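Tritamberg to Elley, the slow way

23 October 2022

I wanted to write this already in August, when I came home, but the work started again and the notebook stayed in the saddlebag. Now the bicycle hangs on its hook for the winter and I have no more excuse.

The plan was simple. Two of us, my cousin and me, would go by bicycle from Tritamberg to Elley in three days, and we would stay away from the main road. On the map there is an old railway line that was made into a path, and it follows the river for most of the way. Everybody I asked said it was flat. I think these people have traveled it only by train, when there was still a train.

The first morning went very well. We left before seven and the air was still cool. The path out of Tritamberg begins behind the freight station, between gardens, and you have to know where to look, for the sign is turned the wrong way. After that it is a pleasure. The surface is fine gravel, pressed hard, and my tires (35 millimeters, with a little profile) were exactly right for it. We met more dogs than people.

At the second tunnel the path was closed. There was a fence and a paper in a plastic cover, which said that stones were falling and that cyclists should use the road over the hill. So we used the road over the hill. It climbs through the forest with no turn and no view, and the trucks from the quarry use it too. I pushed the bicycle for the last part. My cousin did not push, and he mentioned this several times in the evening.

We had counted on eating in Culov, but we arrived in the middle of the afternoon and the kitchen of the inn was already closed. The woman behind the bar made us bread with cheese and pickled peppers and would not write it on the bill. I still think of those peppers. If you pass there, stop, even if it is only for a coffee.

The first night we slept in a place which is called simply Villa. It is a tall yellow house outside the village, divided into small apartments, and it costs 49 euros for two people if you bring your own towels. We could put the bicycles in the hallway. The bed was short for me but the shower was strong, and after such a hill I do not ask for more.

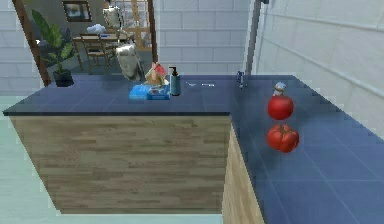 The second day it rained. I do not mean a storm, only the thin kind of rain that makes you take the jacket off and put it on again until you are wet from both sides. We stayed on the small road, as the path by the river was soft and the mud collected under my fenders. Twice I had to stop and clean it out with a stick. We spoke very little. In the afternoon we found a bus shelter with a good roof and sat there a long time, eating raisins and looking at the timetable for buses that did not concern us.

I must say something about the luggage, because this was my biggest mistake. I took two full bags on the back and nothing on the front, so on each steep part the front wheel became light and wanted to go its own way. My cousin had half as much with him and did not miss anything, except that he borrowed my dry socks. Next time I will leave at home the second pair of shoes, the thick book and the big lock.

On the last day the sun was back and we had the wind behind us. From the dam the old line goes down gently, through orchards, and for about an hour I almost did not pedal. There were plums on the ground everywhere and the whole valley smelled of them. A farmer on a tractor waited to let us pass and lifted his hat — I did not know people still do this.

Elley itself is not a beautiful town. There is a cement works, and the square is mostly parking. But the river is wide there and you can swim under the bridge, where the bottom is sand, and we went in with our cycling shorts on. The train back takes bicycles only in the last car. Buy the ticket for the bicycle at the window, the machine does not sell it.

In spring I would like to do it again in the other direction, if the tunnel is open. I wrote to the tourist office in Tritamberg to ask and they answered that they do not know yet.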